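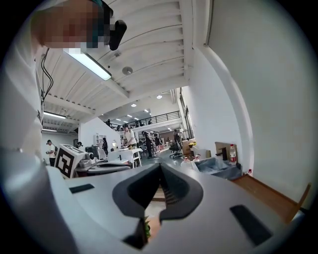

3 min read

Sturine Publishes Chore Results and Advises Buyers to Wait

Household and shop-floor tasks were still slower and less reliable by machine than by hand, the company's August review finds

Sturine, which tests automation equipment for small manufacturers and property managers, today released the results of its August chore review. Machines were put through 3,576 attempts at ordinary work such as clearing a counter, changing a bin liner, shelving small parts and setting plastic bottles upright. The company's advice to customers who have asked whether they should buy this year is no.

The review covered 19 chores. Sturine considers 2 of them ready for paid use, both of which involve moving rigid objects of a known size from one fixed spot to another. Shops have been able to buy equipment for that kind of work for a long time, and the new machines did it at a higher price.

The remaining 17 are not ready. Bin liners were the worst of the lot. A liner is thin, it clings to itself, and it has to be opened before it can be fitted. Machines that had been shown the job many times still pinched both layers together and carried on as if the bag were open. Bottles went better until the cap or the fill level changed.

Much of the current effort in the field goes into collecting demonstrations. People work with hand-held grippers whose two ridged rubber fingers close on an object much as a robot's would, and software is trained on the recordings. Sturine does this too, in an open work hall with white tables, shelving and stacked cardboard boxes. The method is cheaper than steering a full robot by remote control, and the company plans to keep using it. It does not accept the claim, common in sales material, that enough recordings will settle the matter. Over 2,000 of the attempts in the review were made by machines trained this way, and their results fell sharply whenever a table was moved or a different container was brought in.

Sturine also objects to how results are usually presented. A short video of a machine folding one towel says very little about the next towel. The review therefore counts every attempt, including those where a person had to step in, and it scores a chore as done only if the area was left fit to use. A bottle put in the right place and then knocked over by the arm on its way back was scored as a failure.

Two outside companies supplied equipment. Skusura provided the arms and Mtshali provided the grippers. Both saw the results before publication, and neither had a say in the scoring. Cistel, a building services firm that had planned to order machines for overnight cleaning, has put that order on hold after reading a draft.

The full review, with a results table for each chore and the scoring rules, is available free of charge from Sturine on request. Customers with an open quote may cancel it without a fee. The next review will repeat the same chores under the same rules, with laundry added.

About Sturine

Sturine tests automation equipment and advises small businesses on whether to buy it. It does not sell robots and takes no commission from companies that do.

Press inquiries: Sturine Press Office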